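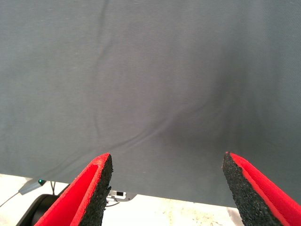
*Fig. 6. Wrist camera view, fingers open, pads facing each other across the gray cloth.*

## Checking and replacing the finger pads

Check the pads on the Stendex cloth cell every May and whenever a pad looks torn or flattened. You need a 2 mm hex key, a dry brush and a set of Brito foam pads.

**CAUTION:** Fingers can close without warning while the arm is powered. Press the emergency stop before you put a hand between them.

1. From the Priltov panel, open the fingers and bring up the wrist camera view.
2. Look at both tips. They should reach the same height in the view, with the black pad on the inner face of each red finger.
3. Press the emergency stop.
4. Brush lint out of the foam. Do not use water or solvent - the foam swells.
5. If a pad is torn or has lost more than 3 mm of thickness, peel it off and scrape away the old glue.
6. Press the new pad on from the base toward the tip and hold it for up to 8 minutes.
7. Release the emergency stop and run one open and close cycle with no cloth between the fingers.

**Note:** Replace pads in pairs. A new pad facing a worn one pulls the cloth to one side.

**Note:** Spare fingers can be printed on a Prusa. Clean up the mating face before fitting, but leave the outer rim alone.

Keep cables clear of the cloth hem. If a fold catches one, lift the cloth off by hand with the arm stopped.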